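Search tickets Enter keyword or ticket number

Category: Facilities > Furniture and surfaces > Dining area

Ticket 477: Dining table rocks when leaned on
Opened by: Dulce Contreras
Assigned to: Gilmar Tavares
Opened: Sep 13, 2022
Status: Waiting for parts

Problem
The marble-topped table in the Stukell flat rocks towards one corner. It is worse when someone leans on the edge. Drinks have been spilt twice. The long counter is fine.

Checked so far
1. Turned the table slightly to rule out a dip in the floor. Still rocks.
2. Tightened all the leg bolts. One took nearly a full turn – no real change.
3. Put folded card under the short leg. Steady for a day, then the card slipped on the glossy floor.

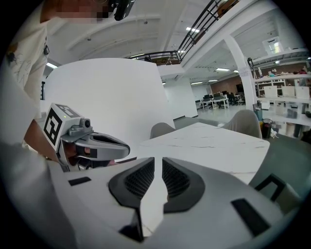
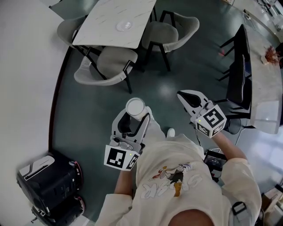
4. Measured the legs. Three match, the fourth is short. The rubber foot has worn through.

Reply from Parviz Shirazi
Don't use felt pads on that floor, they slide. Grutport do a screw-in foot that adjusts. Order a full set so they wear evenly. Delivery was 20 days last time.

Reply from Gilmar Tavares
Ordered. Please keep cups and plates off the short corner until they are fitted. The chairs don't need anything.

Next check: October

Contact Facilities | © Pacheco Lettings | Back to top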